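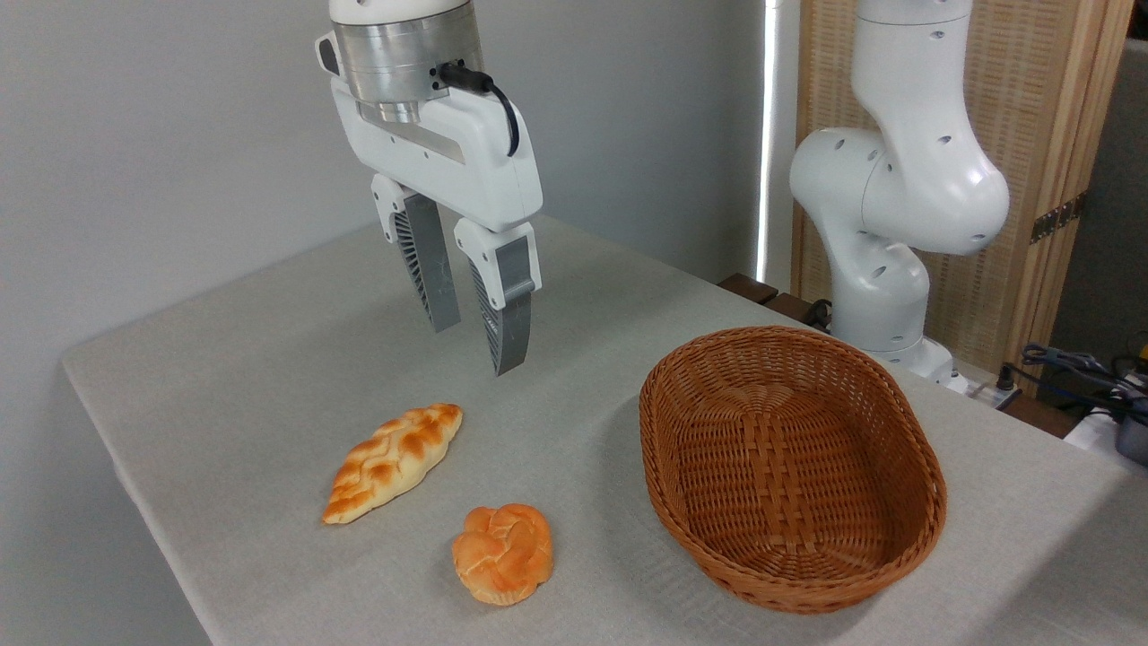

Kundix Two-Arm Bench Cell

Item group: table-top handling
Sold by: Ruchti, Flenenside
Supplied as: two arms, two grippers, controller, software, cable set
Not supplied: table, cloth, baskets, lighting, fencing, anyone to run it

Read this before you ask for a quote

We sell this cell and we would like you to buy one, but we have taken back enough equipment to know that a bad sale costs us more than no sale. So this page is longer than the maker's page and less cheerful.

The job most people ask about is packing baked goods: loaf goes in basket, bun goes in basket, next basket. The Kundix cell can be set up for that. Whether it should be set up for that in your shop is another question. If one person packs your morning order before 9 and then moves on to the counter, you don't have a packing problem and you can stop reading.

What you get

The grippers are the two-finger kind, one per arm. The fingers have a ribbed gray lower section and a white mount at the top. Maker's literature calls them "gentle." We would call them gentle when they have been set up properly, and we would not let anyone promise you that for a product they haven't tried. A braided loaf and a knotted bun are different heights and different shapes, and a grip that suits one may well mark the other. Send us your own bread. Not a sample you think is similar - the bread.

Arms: 2
Fingers per gripper: 2
Power: ordinary wall outlet, one per arm, plus one for the controller
Warranty: 12 months on arms, none on finger parts
Lead time: 11 weeks from deposit
Software: Lidine Basic, first year included

About that software. Lidine Basic stores 256 pick routines, which sounds like a lot until you learn that a loaf picked from the left and the same loaf picked from the right are two routines. Most small shops will never fill it. If you have a wide range and change your baskets with the season, ask us to work it out with you before you sign, as the next level up is billed yearly and the price has gone up each March so far.

What the price leaves out

The quote you get from us will have the arms, grippers, controller and cables on it. The lines below will not be on it, and they are where budgets go wrong.

Spare fingers. Treat them as a consumable. Buy a second set with the cell.

A table that doesn't move. If you can rock it with your hip, it's the wrong table.

Cable runs. Budget for proper covers and for somebody to fit them. Power strips and spare cable end up on the floor behind the table otherwise, and that is the first thing a safety inspector will write down.

Food contact. Ask for the paperwork on the exact finger parts you are buying. Paperwork for a different finger from the same maker is no use to you. If we can't produce it, don't put the cell near unwrapped food.

Baskets. Woven baskets look good on a shelf and vary more than you'd think from one to the next. A raised rim is something for the gripper to hit. Pick one basket, buy plenty, and tell us before you switch.

Safety assessment. Done at your site, charged separately, needed even if the arms are slow.

Staff time. We allow 336 hours in our own planning sheet for the first year, counting setup, teaching new items, cleaning and sorting out stoppages. Customers tend to cross that line out. Please leave it in.

On speed

There is no picks-per-minute figure on this page. The maker publishes one, measured on a hard block of one size going to one place. Bread is not like that, and we have not seen the figure matched with anything a bakery sells. We'll time it with your product and give you the number in writing, including the failed picks.

Rent first

We rent the full cell by the month with a three-month minimum. Half of the rent comes off the price if you buy. It is a dull way to start, and it's what we suggest for any shop with fewer than three people packing at once.

How to order

Write to Ruchti at Flenenside with a list of what you pack, the size of the largest and smallest item, the basket or tray you use and the space you have, measured. Leave room for the elbows of the arms as well as the base - they swing out farther than the drawing suggests. Quotes hold for 12 weeks. Deposits are refunded in full until the build starts, and not after.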